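Cell Safety and Faults Meeting -- Minutes
May 27, 2021 | Minutes by Hilde Brouwer
Print this page | E-mail this page

Memory and processor insertion, Kadik cell
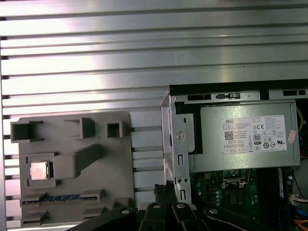

1. Fault on cycle 394

Leszek Ziółkowski reported that the arm drove a memory module down beside its slot and kept pushing. The force limit should have stopped it at 70 newtons. It did not, the limit having been switched off the evening before for a calibration and left that way. The log records this as "temporary."

The module is scrap. The board passed a visual check, but Leszek does not trust it and neither does the meeting. It goes in the red bin.

2. The door

The guard door was open when the fault happened. Hilde had been leaning in to read the label on the power supply and was 58 centimeters from the gripper when it moved. No injury. She asked that the minutes show she was not "practically in the chassis," as the shift log has it.

The door switch had been bridged with a paper clip. The paper clip has been kept as evidence, in a bag, with a tag.

3. Likely cause

Leszek thinks the fixture plate had shifted on the table and the arm picked the module slightly crooked. Verbeke, who supplied the plate, think the arm is to blame. Fistbridge, who supplied the arm, think it is the plate. Both sent long e-mails -- attached for anyone with a free afternoon.

4. Decisions

- Cell stays locked out until the door switch is replaced and tested.
- Force limit moves behind a password. Leszek holds it. It is not to be written on the cabinet.
- Fixture plate position to be checked against the chassis at the start of each shift.
- Restart at quarter speed, 7 cycles, door shut, both of us present.

5. Other business

The Tallirix demo stays in October. Leszek asked whether they need to hear about the paper clip. They do. Hilde will write to them.

Next meeting after the switch arrives.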